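Home | Gallery | Workshop notes | Contact

Small fridges, set 9
Sat 2 March, by Tien-fu Mak

Units photographed at Mundbridge with the doors open, for comparison of interior fittings. Shelf positions are as found.

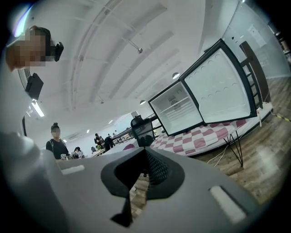

Mini fridge, black outer frame, white interior. Single wire shelf, dial on the back wall, round recesses moulded into the door panel.

The larger units from Badton follow in set 10.

Comments

Kwok-wai Liao: Is the shelf height adjustable?

Tien-fu Mak: Not checked. I will measure it next visit.

Kwok-wai Liao: Thanks. Mine at home is fixed.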